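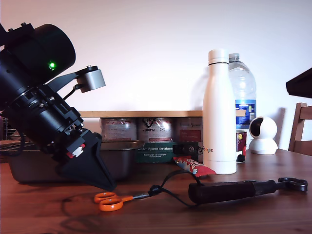 I've been meaning to write up the tethered objects result for a while, and Gaurav Thakur asked me again this week what we got, so I'm putting it here where I can point people to it. The question was whether a policy trained on loose objects can cope when two of them are tied together. Most grasp data treats each thing on the table as its own item. You pick up the scissors and only the scissors move. We tied a pair of orange-handled scissors to a heavy hand tool with a length of black cord, left the usual clutter at the back of the table (tins, bottles, a cup, a candy bar wrapper) and gave the arm the same instruction as always, which is to pick up the scissors and put them in the tray.

The base policy is the one I've called Storker in earlier posts. It takes camera images and a short text instruction and puts out small changes in gripper position, 5 times a second. It was trained only on untied objects. I didn't change the network at all for the first part of this. I only wanted to know how it would fail.

We ran 720 trials in total, half with the cord and half without, with the start positions matched in pairs. Without the cord Storker did about as well as it did in the spring. With the cord it dropped a lot, and most of the drop came after the grasp. I had expected the opposite. I thought the cord lying across the table would confuse the approach, and that the gripper would go for the cord or stop short. That did happen, but in only 30 of the tied trials.

What went wrong more often was the lift. The policy closes on the handle, comes up at the normal speed, and the cord goes tight. If the tool is near, the whole lot slides and the scissors twist out. If the tool is further off there is enough slack to get up to carrying height, and then the load comes on sideways halfway to the tray. In both cases the policy carries on as if it is still holding something. It has never seen a grasp fail that late, so it has no idea what to do next.
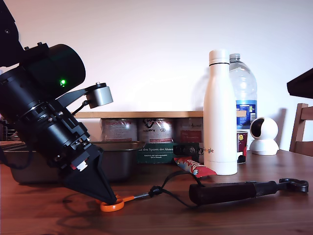 The second part was a fix, or half of one. Dixit is a small add-on model that looks at the last few images and predicts how far each thing on the table will move if the planned action goes ahead. If it says that something other than the target will move, the planner lowers the lift speed and looks for a path that keeps the cord slack. We trained it on 122 short episodes in which the arm pushed or dragged tied things about. No picking, just pushing. That's a small set and I wouldn't claim much about how it would do with other kinds of tie.

With Dixit switched on, the policy got back almost half of what it had lost. Nearly all of the gain was in the cases where the cord starts with plenty of slack. When the tool is close to the scissors there is often no slack path to the tray, and the right answer is to move the tool first. The planner can't do that yet. It only adjusts a plan it already has, and the plan it has is always about the scissors.

Some notes for anyone wanting to try the same thing:

- Match your start positions. In an early run we didn't, and the layout of the cord made more difference than the change of model.
- Score the approach, grasp, lift and carry separately. A single success figure would have hidden the main finding.
- Use a heavy object on the other end. With a light one the scissors just bring it along and the problem mostly goes away.

I also tried the older method, Pestent, on a few of the tied layouts. It failed at the approach nearly every time, so it couldn't tell us anything about lifting, and I left it out of the results.

Next is the two-step version, where the arm is allowed to shift the tool before it picks. Gaurav thinks we can get this from the pushing episodes without collecting more. I think we'll need more. We'll run it both ways on the Dendik setup and I hope to have results in December.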